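Why Does Marker Ink Wipe Off a Whiteboard?

Explainers for young readers, by Widad Ghanem

A whiteboard has a hard, glossy surface. Glossy surfaces have very few tiny holes, so ink has almost nowhere to soak in. Paper is the opposite. It is made of fibers, and ink sinks between them and stays.

The same smoothness makes a board reflect light. A rough wall scatters light in all directions. A smooth board sends much of it off at one angle, like a mirror.

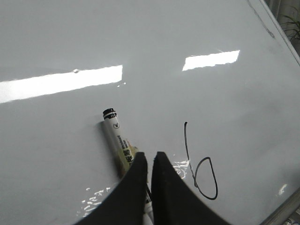 A capped marker on a whiteboard. The bright bands are reflections of the lights overhead.

Dry-erase ink has 2 main jobs: to show color and to let go. The color comes from a powder called pigment. A liquid called a solvent carries the pigment out through the felt tip, then evaporates – it turns to gas and leaves. 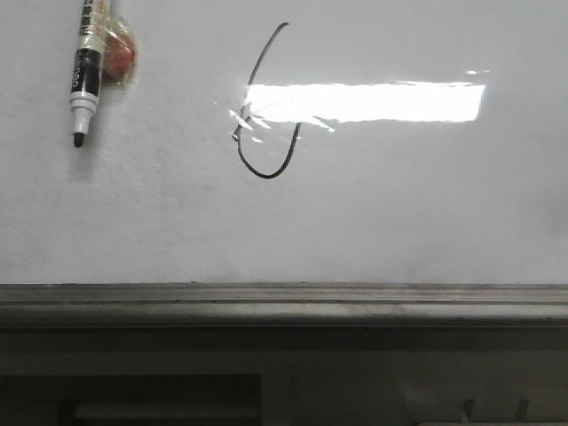
What remains is a thin, dry film. An oily ingredient in the ink, the release agent, keeps this film from gripping the board. A cloth can then push it off. Permanent ink contains a sticky resin instead, so its film holds on.

Word list
Pigment: a colored powder.
Solvent: a liquid that dissolves or carries other materials.
Resin: a sticky material that hardens.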